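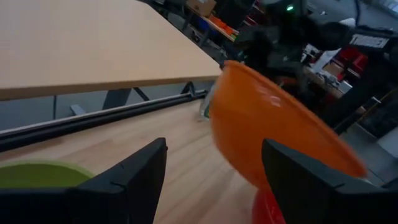

Automation in the Sorting Room: A Conversation With the Operations Manager

Published Friday, January 22, 2021

Bresatbridge supplies and takes back tableware for company dining rooms. Since July, part of the sorting of returned bowls has been assigned to robot arms under a program called Idska. The staff newsletter met with the operations manager to discuss what the program has meant for the 18 employees of the department.

The manager began with the work as it used to be done. Bowls came back in mixed crates and were sorted by size and color at a long counter, often for an entire shift. "It is light work, but it is the same movement all day," the manager said. "Our records showed sore wrists and shoulders every month. People asked to be moved, and we had few places to move them."

Under Idska, bowls are picked up by a gripper and placed one inside another by size. Bowls of several colors are used at the station, red, orange, yellow and blue among them, and the arms must handle each one by its rim or wall without knocking over the stack already in place.

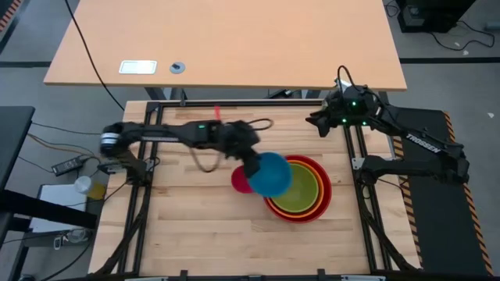
The manager was careful not to overstate the results. "A trained person is still faster. If a bowl lands crooked, an employee has to step in, and we count that as part of the job." Two employees per shift now hold the position of station operator. They start the task, correct errors, and keep a written log that is reviewed each week with the supplier, Zisodau.

Asked about job losses, the manager answered that no position has been removed and that the company has put this commitment in writing through the end of the year. "I cannot promise more than that. I would rather tell people what I know." Some employees remain doubtful, the manager acknowledged, and their questions have been added to the agenda of the monthly staff meeting.

Training for station operators takes 30 hours and is paid at the normal rate. It covers safe distances, stopping the arms, and basic fault reports. Operators receive a higher hourly wage once they complete it. The first group asked for more practice time and fewer slides, and the course was changed accordingly.

A second station is planned for the Evangelista building. "We will ask the people there first where it should stand," the manager said. "At our site we decided that without them, and we had to move it twice."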